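How do you count a success when two cameras do not agree?

Posted by Meesuk

I am writing the method part of a small study about bimanual picking with multi-finger hands. The task is simple: toy cakes and breads, a gray or white bowl, a lavender plate, a wicker basket, green cloth under everything. We record from the head and from the wrist. One student labels the moment of grasp from the head video, another one from the wrist video, and the labels differ in 38 episodes.

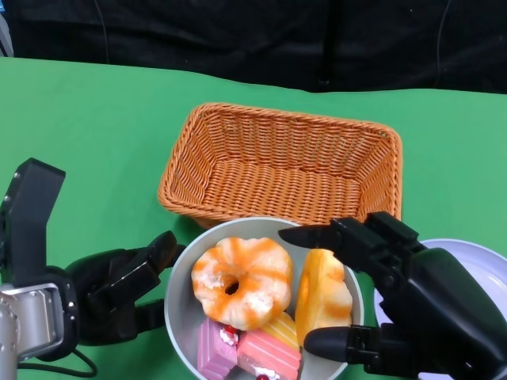
I think the difference comes mostly from the fingers hiding the object. From the head, a finger over the cake and a finger touching the cake look the same to me. So my first question is, which view should be the reference? And second, if the labelers do not agree, do I remove the episode or report it separately? We have 2775 episodes in total, so removing is possible, but I am afraid it removes exactly the difficult ones.

Posted by Makonier

Use the wrist. Head is too far away. We always did it like this and the reviewers did not complain.

Posted by Adoración Arroyo

I do not fully agree with the answer of Makonier. The wrist view is better for contact, but it is worse for everything else. When the fingertip is close above one cake, you see its height very well, and you do not see well what the other hand is doing.

What we did in our group is to separate the label into 2 parts. "Contact" is taken only from the wrist. "Task finished" is taken only from the head. Then the labelers cannot disagree on the same thing, because they never label the same thing. I copy the note from our log, so you can see how short it can be.

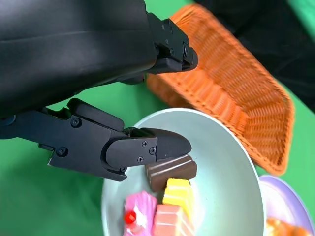
Bondley, Sun 21 October

Contact rule: the fingertip must touch the object in the wrist view for 5 frames without a break. A shadow of the finger on the cake is not contact. If the labeler is not sure, write "unsure" and do not guess.

After this rule the grasp labels became much more stable — we had before a lot of fights about the chocolate cake, where the shadow of the finger is hard to separate from the dark surface.

For the head view we use one still per episode, taken before the grasp, to fix the start condition. It is boring work but it helps later.

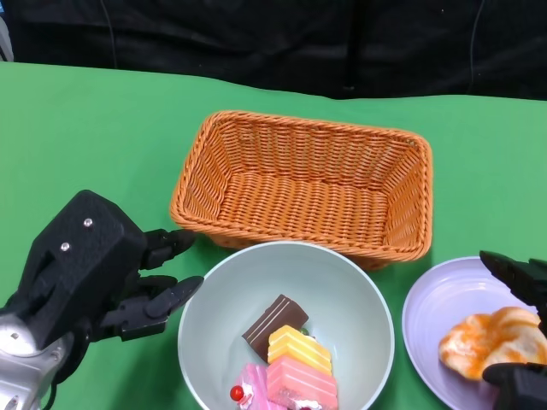 Start condition: bowl with four toy cakes, basket empty, bun on the plate.

Please write also which hand is going to which object. We forgot it in the first version and in November I had to open all the files again.

About your second question: do not remove the episodes. Report the success rate two times, one with the unsure episodes counted as failure and one without them. If the two numbers are close, the reader is calm. If they are far, it is a result too, and you should say it in the text.

One more thing about the soft objects. With the bread, two fingers can press into the surface and it seems a good grasp, but from one still I would never write "lifted".
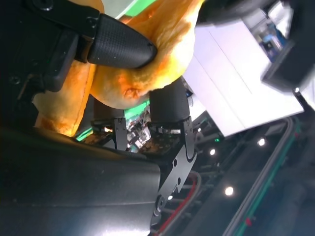
For this reason we have "squeezed" and "lifted" as different labels, and "lifted" needs the video. The software we use for this is Revix, but a spreadsheet is also enough if your labelers are patient.

Posted by Meesuk

Thank you, the separation in two parts is clear for me now. Adoración, did the same person label both views, or different persons?

Posted by Adoración Arroyo

Different persons, and they did not see the labels of each other until the end.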